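Drudport toy library keeps its room, loses its drawer

DRUDPORT, July 2021 – The toy library on Weltbridge Road will stay where it is for at least another 3 years, after the town council agreed to renew a lease that it had spent most of the spring trying to let run out.

The decision brings an end to a dispute that began in April with a letter on the subject of square footage and grew to take in parking, a leaking skylight, the meaning of the word "library" and the question of whether a town of this size needs to lend anybody a plastic xylophone.

It does, the council has now found, by a margin of 2 votes.

The toy library works in much the way its name suggests. Families pay a yearly fee, come in with a bag and go home with a puzzle, a train set or a doctor's kit, which they return when the child has lost interest or the parents have lost their patience with the siren. It has operated out of the former records room at the back of the Weltbridge building for long enough that some of the parents who now borrow for their own children were once fined for keeping the marble run too long. The fines were small. The grudges, going by the public comments, were not.

Last year it made 2965 loans, a figure that both sides in the dispute quoted with confidence and to opposite effect. For supporters it proved that the service was busy. For the council's property office it proved that the service had outgrown its space and would be happier somewhere else, preferably somewhere that the property office did not have to heat.

The somewhere else turned out to be a problem. The first place suggested was the upper floor of the old Dikitz furniture store on Harbor Street, which has good light, plenty of room and a staircase that no one with a stroller has ever climbed twice. The second was a shared arrangement with the adult reading room, which lasted for one trial afternoon. The council's own report on that afternoon runs to a page and a half and contains the sentence "Noise levels were as might be expected." Readers of the local paper were given a fuller account in the letters column, where one regular user of the reading room said he had nothing against children and then continued for four paragraphs.

The third suggestion was that the collection might be put into storage until a suitable location could be found. Anyone who has lived in Drudport for a while knows what this means. The town's Christmas lights went into storage until a suitable location could be found, and so did the bandstand.

What the property office wanted the room for was slower to emerge. The original letter spoke of "operational flexibility." A second letter, sent after the first one had been read aloud at a public meeting and laughed at, spoke of a hub. Asked at the May session what kind of hub, the office said that the kind would be settled once the hub had been established. By June it had become clear that the room was wanted mainly for desks, and that the desks were at present in a hallway, where people had been walking into them.

There is some sympathy for the people with the desks. The Weltbridge building was put up for a smaller town with fewer forms, and space in it is handed out in a manner that would be familiar to anyone who has shared a refrigerator. The planning staff have been between offices since the skylight started to leak. The skylight, it should be said, is over the planning office, and the permit to repair it has to be issued by the planning office, and there the matter rests.

Help came from an unexpected direction. Chuang, the kitchenware wholesaler out by the ring road, has a warehouse with an unused front office and offered it to the council at a low rent. The council naturally assumed that the office was being offered for toys and began drawing up a plan to move them there. The company had to write again to explain that it had meant the desks. After a pause of several weeks, during which the two plans seem to have existed side by side, the desks won, and they will go out to the ring road in the fall. Staff are said to be pleased about the parking and less pleased about the lunch options, which consist of a gas station.

With the room safe, attention at the toy library has turned to the collection itself, which under the terms of the new lease must be fully cataloged for the first time. Until now it has been recorded on index cards, kept in a long wooden drawer by the door. The drawer is much loved and does not close. Some of the cards describe the toy in question with real care, down to the missing pieces and the name of the dog thought to be responsible. Others say "blocks."

The new system will be on a computer and will not accept "blocks." Every set has to be listed with its contents, its age range and its condition, chosen from a menu that runs from "new" to "withdrawn" with no provision for "sticky." Borrowers have been asked to bring back everything they have by the end of summer so that it can be checked in, which has already flushed out a wooden castle last recorded as lost and a pair of stilts that no card mentions at all.

The kitchen sets have proved the hardest to sort out. They are the most popular thing on the shelves, well ahead of the trains, and they are also the most likely to come home with additions. A family borrows a tea set and a cake and returns a tea set, a cake and an egg cup of its own, and the egg cup goes on being lent out for years. No one minds, but it makes a poor fit with the menu.

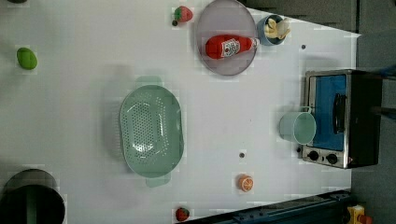
Play food and kitchenware, a ketchup bottle and a mint-green colander included.

Under the new rules, each kitchen set will be given a number and a bag, and borrowers will be asked to check the one against the other before they leave. Pieces that belong to nothing will go into a general tub, to be sold off at the open day. Past experience suggests that the families who buy them will put them into the next set they return, and that the tub will be full again by spring.

The council has also asked for a safety review, which has caused less trouble than expected. The lawn darts were removed from the shelves a long time ago, and the chemistry set has been missing its chemicals for as long as anyone can recall, although it continues to be borrowed. The only item to be held back so far is a toy drum kit. It met every safety standard. It was held back at the request of the adult reading room, which shares a wall.

Not everyone is happy with the outcome. A group of residents has pointed out that the council spent a good part of a year arriving at the position it had started from, and has asked what the exercise cost. The council has replied that staff time is not recorded in that way. It did confirm the price of a feasibility study for the Dikitz building, which found that the upper floor was upstairs.

There is also the matter of the lease, which is shorter than supporters had hoped for. They had asked for ten years, the property office had offered one, and the number they ended up with appears to have been reached late in the evening – the minutes record a motion, a counter-motion and a request to open a window. It does contain an option to renew, provided that both parties agree and that the room is not needed for other purposes. The other purposes are not listed.

Fees will go up slightly from the start of next year. Late fines, on the other hand, are being dropped altogether, following the example of the main library, where the change brought back a large number of books and one microwave cookbook that had been out since before the building had a microwave. Families with fines outstanding have been told that they can consider the slate clean. The marble run was not mentioned by name.

The index cards will be kept, at least for the time being, in case the computer goes down. The drawer they came in has been promised to the town museum, which is interested but has no room for it, and has suggested that it could go into storage.

The toy library will close for two weeks while the cataloging is done and will reopen with an open day at the Weltbridge building, entrance at the rear, past the hallway with the desks. Borrowers returning large items are asked to use the ramp. Anyone who recognizes the stilts should ask at the counter.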